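上一讲 | 目录 | 下一讲 | 习题 | 返回课程主页

第三讲 混凝土地面的收缩裂缝与接缝布置

3.1 收缩的来源

混凝土地面在浇筑后的体积变化由几种机理叠加而成。塑性收缩发生在终凝之前，表面水分蒸发速率超过泌水速率时，毛细管负压使表层受拉。自收缩由水泥水化消耗内部水分引起，水胶比越低越明显。干燥收缩持续时间最长，厚板可延续数年。温度收缩取决于浇筑温度与使用温度之差，室内地面一般较小，冷库地面必须单独验算。

板底受基层摩擦约束，自由收缩不能完全实现，板内因此产生拉应力。对于长度为 L、容重为 γ、与基层摩擦系数为 μ 的等厚板，板中截面的平均拉应力可按下式估算：

σ = μγL / 2

该式假定摩擦力沿板长均匀发挥，板厚在推导中约去。取 μ = 1.5，γ = 24 kN/m³，L = 6 m，得 σ = 0.108 MPa，远低于混凝土抗拉强度。可见在常规缝距下，单纯的基层摩擦通常不足以使板开裂，裂缝多与翘曲应力、局部嵌固或切缝过晚有关。

3.2 翘曲

板顶面失水快，底面失水慢，沿厚度形成收缩梯度，板角与板边上翘。上翘后板边脱离基层，在轮压下成为悬臂，角部断裂多由此产生。翘曲量与板厚方向的湿度差、弹性模量及基层刚度有关。铺设塑料膜会减小摩擦，同时阻断板底失水，使湿度梯度增大。设置防潮膜时应同时考虑这两种相反的作用。

3.3 缩缝间距

经验做法以板厚的倍数控制缝距，常用范围为板厚的 24 至 36 倍。粗骨料粒径小、坍落度大时取低值。板块长宽比不宜超过 1.5，L 形与 T 形板块应在阴角处设缝分割。柱周边用菱形或圆形隔离缝与大面断开，菱形的角点应与缩缝对齐。

切缝深度一般取板厚的四分之一至三分之一。早期切割设备可在终凝后数小时内作业，切深可较浅，具体按设备说明执行。切割过早，缝边骨料松脱；切割过晚，板内已出现随机裂缝，切缝失去诱导作用。

3.4 裂缝的识别与分类

现场调查时，先记录裂缝走向与接缝的关系，再量宽度。平行于接缝且距离较近者，多为切缝过晚；由柱角或阴角斜向发出者，属约束裂缝；细密网状、深度仅数毫米者为龟裂，与表面收光过度或养护不足有关。横贯板块的单条细裂缝最难判断，需结合钻芯确定是否贯通。

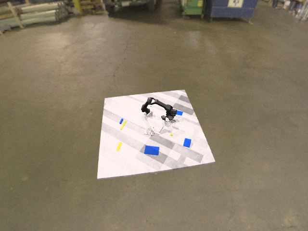 Stefaniia Bilyk 对上述顺序有不同意见：应先查施工记录，再看走向。她的理由是，同一走向可以对应几种成因，若浇筑当天的切缝时刻已知，多数情形不必钻芯。她还指出，切缝时刻宜与气温一并记录，只写“当日切缝”的记录没有判别价值。

本讲义保留原顺序，原因在于旧有地面往往没有完整记录。记录齐全时，可按她的顺序进行。

3.5 算例

Lindholm 仓库地面，总面积 1,416 m²，板厚 150 mm，素混凝土，基层为压实级配碎石。按板厚的 30 倍取缝距：

30 × 0.15 = 4.5 m

柱网为 9 m × 9 m，每跨等分为二，缩缝与柱轴线重合，板块为 4.5 m 见方，长宽比为 1。若设计收缩应变取 400 × 10⁻⁶，不计约束时单缝张开量为：

4,500 × 400 × 10⁻⁶ = 1.8 mm

张开量超过 0.9 mm 后，骨料咬合的传荷能力明显下降。叉车通行区应在缝内设传力杆，杆的一端涂脱粘剂，并保证与板面及行车方向平行。非通行区可仅靠骨料咬合。

3.6 修补原则

裂缝宽度稳定后方可做刚性修补。仍在活动的裂缝用环氧树脂灌注，往往在邻近位置重新开裂。活动裂缝宜扩槽后填半刚性聚脲或同类材料，填料与板面齐平，以支承硬质小轮。龟裂一般不影响承载，只需观察。

监测时在裂缝两侧粘贴测点，每次在相近温度下读数，连续读数的变化小于仪器误差时视为稳定。

习题

1. 将 3.5 节板厚改为 180 mm，其余条件不变，重新确定缝距，并说明能否继续沿柱轴线设缝。

2. Fusulmont 车间地面面积 1,615 m²，柱网 8 m × 12 m，板厚 160 mm。绘制缩缝平面图，标出隔离缝位置，逐块校核长宽比。

3. 推导 3.1 节公式，指出板与墙体未断开时哪一项假定不再成立。

习题答案交 Manikandan Menon，图纸用 A3 幅面，缝距标注至毫米。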